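Repainting a steel garden bin, is it worth it?

Print this page | E-mail this thread

slowcooker_jan
Sun 2 June
Hello all, long time reader and very occasional poster. We moved out past Bririer in the autumn and inherited, along with the chooks and a lemon tree that has seen better days, three big steel bins the last people used for feed. I'd love to turn them into planters for the herbs and maybe some silverbeet, but the insides are pretty scungy and I can't decide whether to strip and repaint or just line them and get on with my life. My neighbour reckons paint inside a planter is a waste of money (he may be right, he usually is about sheds). The hardware place in Ouellet wants $64 for a tin of metal primer and I nearly fell over. What would you do?

Share (3)

muddyboots
Welcome, Jan! I'd line them, every time. Heavy plastic up the sides, holes in the bottom, a bit of gravel if it makes you happy, and then fill. The roots never see the metal and you can spend your primer money on plants. I did a pair of old troughs that way years ago and they're still going, full of parsley that I can't give away.

Bridus_fan
Going to disagree with muddyboots, very fondly. Lining is fine until water gets in behind it, and then it sits there all winter where you can't see it. I'd much sooner have bare metal that drains and dries, with a decent coat on it. Wire brush first, then wash it down, let it dry properly and only then get the primer out. It's a weekend's work but quite a pleasant one if you put the cricket or a podcast on.

As for what counts as worn, I wouldn't fret over scuffs on the bottom. The part I'd spend my time on is any patch with a ragged border, so get a scraper under it and see whether the edge lifts before you put anything over the top.
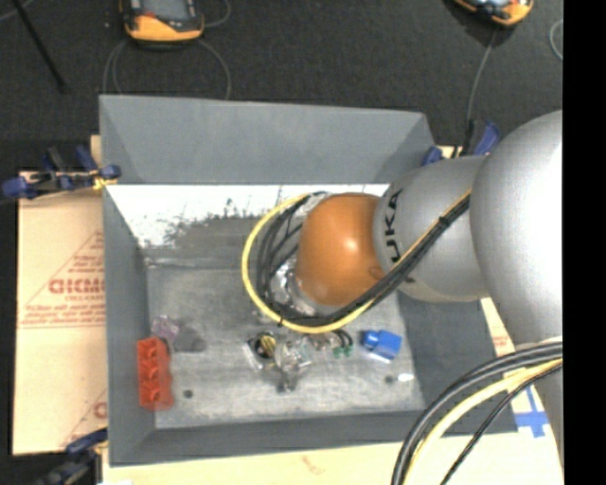 Ragged lower edge on the far wall, scuffs and streaks on the floor.

If it lifts, keep scraping till it stops. If it doesn't, give it a light sand to take the shine off and carry on.

muddyboots
Fair enough about the water, but that's what the holes are for! I think you and I have had this same argument over compost bays, and I didn't budge then either.

greenthumb_senedow
Can I put in a word for doing neither? We've got a community plot here in Senedow and our steel beds have had nothing inside but dirt for as long as I've been a member. They look a bit rough, yes, but they haven't fallen apart and the beans don't mind. What I would do is get them up off the ground on bricks so the air gets underneath. And do ask what was kept in them, Jan. Feed is one thing, but if anyone ever stored sprays or old engine oil in there I'd stick to flowers.

Bridus_fan
Good point about the sprays, I should have said that first. Same goes for old paint, by the way. If you don't know how old it is, test it for lead before you go at it with a brush.

slowcooker_jan
You're all so kind, thank you. It was only ever layer pellets as far as I can find out, and the bins are bare inside, so no paint to worry about. I think I'll try one of each, lined, painted and left alone, and put the same herbs in all of them. They hold around 40 buckets of soil apiece, so my back will know about it. I'll come back in August and tell you how they're looking, if the chooks haven't got in first.

muddyboots
Put wire over them, love. The chooks will get in.

3 people are following this thread

Contact us | Copyright remains with individual posters | Back to top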